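Search this site Enter your search terms Go

Brellov starts second round of two-arm example gathering at Otero

Oct 30, 2026

Brellov has begun a second round of recordings at its Otero site for a learning system intended to pack and unpack household goods with two robot arms. The company plans to gather 2,000 examples in this round, against 600 in the first, which closed in September.

Each example is one complete attempt at a short task, driven by a person at a pair of hand controls. The arms copy the operator's movements, and the joint positions, gripper openings and pictures from the cameras on the wrists are stored together on a common clock. The learning system is later trained to produce the same kind of movement from the pictures and joint readings alone.

The first round used boxes and tins, nearly all of them rigid. Tiburcio Barajas, who runs the recording stations, said the resulting model handled these well enough but closed its grippers to the same width on almost everything. The new round therefore adds goods that give way when held, among them rolls of bin bags, and containers with clear or cloudy walls, where the edge is harder to find in a picture.

"A roll of bags is a poor cylinder," Barajas said. "The top is bunched up, the label goes part of the way round, and it may stand or lean. The operators have to pick a place to hold it, and the place is different for each roll. We want that spread in the data."

The work is divided into 21 tasks. Most involve moving goods between a tray and a bin on a shared table, with either arm allowed to start. Operators are told which goods are to be moved and where they should end up, but are given no set path. Start positions are changed after every attempt from a printed list, and the list is not repeated within a shift.

Failed attempts are kept. In the first round they were deleted at the station, a practice Brellov now regards as a mistake – the model had seen very few dropped or badly held items and had little to go on when it produced one itself. An operator who drops something is now asked to carry on and recover it if it is still within reach. The attempt is then marked with one of four codes before the next one begins.

Checking is done in batches of 300. A reviewer plays back each attempt at double speed and rejects it if a camera has lost its picture, if the clocks have drifted apart or if the written task does not match what was done. Brellov would not give the share rejected so far, saying that the first batch had been affected by a loose cable at one station and was not typical.

The two-arm layout has brought difficulties of its own. When both arms work over the same bin, each can block the other's wrist camera, and operators tended at first to hold one arm well back until the other had finished. That gave clean pictures but slow attempts, with one arm idle for long stretches. The instructions were rewritten in the second week to ask that the waiting arm be brought close to its next item. Barajas said attempts have become shorter, though the number of light knocks between the arms has gone up.

The control software is supplied by Vuvent and was changed for this round to slow both arms when their grippers come within a set distance of one another. The limit applies to recording only. Whether it will be kept when the trained model is in charge has not been decided.

Brellov expects to finish recording before the end of the winter and to train on the joined set from both rounds. A smaller set will be held back for testing, made up of goods and containers that do not appear in the training examples. The firm has said it will publish the task list and the marking codes, but has made no promise on the recordings themselves.

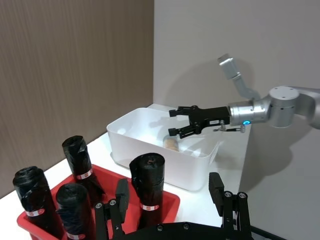 Clyde Doucet wrote in to ask whether the four codes separate an item dropped and recovered from one that was never dropped. If both are simply marked as finished, he argued, the point of keeping the failures is half lost, as anyone training on the set would have to find the drops again by hand. He would also like the code list published before the recordings are complete, while it can still be changed.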